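Vombridge library reopens its recipe room

Cooks in Vombridge have their recipe room back! The library's collection, closed since January for new shelving, now holds 1,915 cookbooks, 62 of them handwritten by local families.

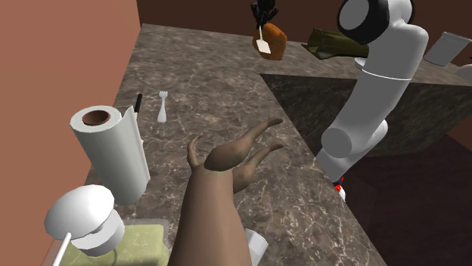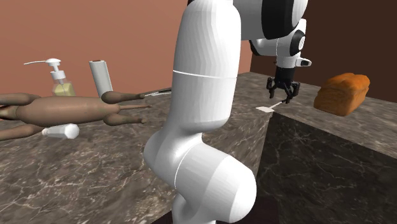 Marble countertop in a computer-rendered kitchen

"People were lining up before we'd even unlocked," said librarian Parveen Fakir, who is already collecting soup recipes from Nuludport. Borrowers can take home 6 books at a time.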